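Sell Us the Parts

I bought a reissued Enatico walker in September. I had the original as a kid, or most of it, and when Lenz put the line back on shelves I paid 94 dollars without thinking very hard. It came with two missiles, a pilot, a canopy and a sheet of stickers. By the end of the month one of the missiles was gone. It went behind the radiator or into the vacuum, and I have looked in both.

So I wrote to Lenz and asked to buy a missile. They answered quickly and politely. They don't sell missiles. If a part had been missing from the box they would have sent a new one, but a part I lost myself was my problem, and they suggested I might enjoy the second walker, coming in spring, which has the same missiles.

I think this is a bad way to run a toy company, and I think most of them run that way.

When I was 8 the Enatico toys came with a folded paper form. You checked off what you needed, taped some coins to a card, and mailed it in. My mother did this for me twice. Once was for a canopy and once was for a left foot, after our dog got the first one. It took weeks and the foot was a slightly different gray. I played with that walker for years afterward. Without the foot it would have gone in the trash, because a walker that can't stand up is not much of a toy.

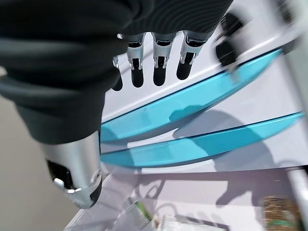 Silver at the joints, glossy black below.

The usual argument against selling parts is cost. Somebody has to store them, pick them and put them in an envelope. I accept that. A missile that costs pennies to mold might have to sell for a few dollars to be worth the trouble. I would pay it. So would any parent who has a crying child and a toy with one arm. Charge for the envelope, charge for the person's time, and put a form on the website. Hobby train companies have sold couplers and wheels like this for as long as I've been alive, and they aren't large companies.

The other argument, which you hear from collectors, is that loose parts hurt the value of complete sets. If anybody can order a canopy, then having the canopy means less. That's true, and I don't care. Value to collectors is a side effect of a toy. Rochelle Szabo and I have been arguing this point at the Gustholm toy fair for a long time, and her table is all sealed boxes, so you can guess her side of it. She says a broken toy makes the good ones matter. I say it's a broken toy.

What we have in place of parts is the resale market, where people buy a complete figure, take it to pieces and sell each piece for more than it should cost. A Hundstead dragon rider's lance goes for more than the rider did new. The lance is a plastic stick. The people selling them saw a gap and filled it, and I can't blame them. Lenz could close that gap in an afternoon if it wanted to.

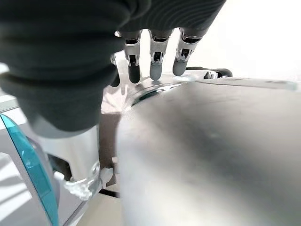 Hartmut Weidemann read an earlier version of this column and wrote back that I was letting parents off too easily. In his house a lost piece stayed lost, and his kids learned to put things back in the box. "If there had been a form, I would have been filling it in every week," he wrote. He also thinks home printing will settle the whole question.

He may be right about his kids. I was careful with my things and still lost them, and the dog wasn't under my control. As for printing, I had a friend's machine make me a missile. It fit after some sanding, but it was rough and the tip snapped the first time it was fired. I don't think an 8-year-old should need a printer and a file to fix something from a store.

I have written to Lenz again, this time asking whether they'd consider a form. In the meantime the walker is on my desk with one launcher loaded and the other one empty.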